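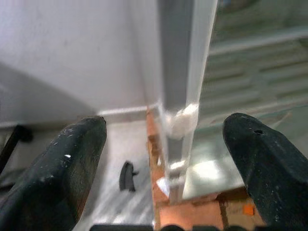 4 min read

Home-Built Robot Arm "Verby" to Meet the Neighbors at Zakport Open Workshop Evening

ZAKPORT, 17/05/2019 - The members of the Olszewski Street Workshop are very happy (and a little nervous) to invite the public to an evening with Verby, the robot arm that has been growing on and beside the big bench in the back since last December. Verby was started at home by Genalyn Salazar, moved into the shared workshop when it outgrew her spare bedroom, and has been picked up, taken apart and put back together by a good many of the people who rent bench space here.

Salazar repairs window frames and display cases for a living, and she wanted a helper that could hold thin, upright pieces steady while she worked on the other side of them. Anyone who has tried to keep a clear panel standing with one elbow while reaching for a screwdriver will understand the appeal. Verby has a two-finger gripper with a small camera mounted at the wrist, so whoever is running the arm can look straight out between the fingers at the work. In the view at the top of this release the fingers are open, one to each side of a tall clear panel with a white edge, with a copper-brown wooden board underneath.

"I get asked why the fingers look so beat up, and the answer is that I use them," said Salazar. "They're dusty, they have scuffs all over them, and I could have put on a fresh pair for visitors, but then I'd have to line everything up again and I'd much rather spend that evening on the elbow joint. The elbow is the part I'm still arguing with."

The build began with a secondhand Arneck kit, which Salazar bought without its manual and with one motor missing. The base plate, the shoulder bracket and most of the wiring have been replaced along the way. The gripper is on its 12th version, and the earlier ones are hanging from a pegboard by the door, where visitors are welcome to handle them and squeeze them and ask what went wrong with each (there is a story for every single one, and Salazar will tell it!).

Jennylyn Ignacio, who teaches the workshop's beginner electronics class, wrote the control program together with her students and added the large red stop button that now sits at the front of the bench. She would like it known that the program is still changing from week to week and that the arm is always run with a person at the button.

"Glass and clear plastic are hard for a camera," Ignacio said. "You see through them, you see things reflected in them, and sometimes all you really have to go on is a bright line along the edge. My students wanted the arm to do the whole job by itself right away, and I wanted it to stop when I told it to stop, so we did my part first. Now we're working on theirs, slowly, and they're much more patient about it than I expected them to be."

At present Verby is driven by hand from a pair of joysticks, with the wrist view up on an old laptop. The class is working on a mode in which the arm lines itself up with an upright edge and then waits for the operator to close the fingers. Whether that will be ready in time for the open evening is a matter of some discussion at the coffee machine. If it is, it will be shown; if not, there will be joysticks, and there are few things our younger guests like better than joysticks.

The parts bought so far have come to $43 a month, paid out of the jar by the sink and out of Salazar's own pocket. The group plans to put its drawings, wiring notes and program in a binder at the front desk, free for anyone to copy, along with a list of the parts they would not buy a second time.

The open evening runs from 6:30 p.m. until people go home. There is room for 26 guests at a time, so latecomers may be asked to wait in the yard, where there will be lemonade and, if the weather holds, a grill. Children under 12 are very welcome with an adult and will be given safety glasses at the door. Please wear closed shoes, and please leave dogs at home, even the good ones.

Visitors who would like to bring a project of their own to the bench are encouraged to do so, finished or otherwise. Salazar is especially hoping to meet someone who knows about quiet gearboxes.

About the Olszewski Street Workshop

The Olszewski Street Workshop is a member-run space in Zakport with benches for wood, metal, electronics and small repairs. Benches can be rented by the evening or by the month, and tools are shared.

Press contact: Jennylyn Ignacio, Olszewski Street Workshop, Zakport. Reporters wishing to see the arm before the open evening may stop by during any beginner electronics class and ask for her at the desk.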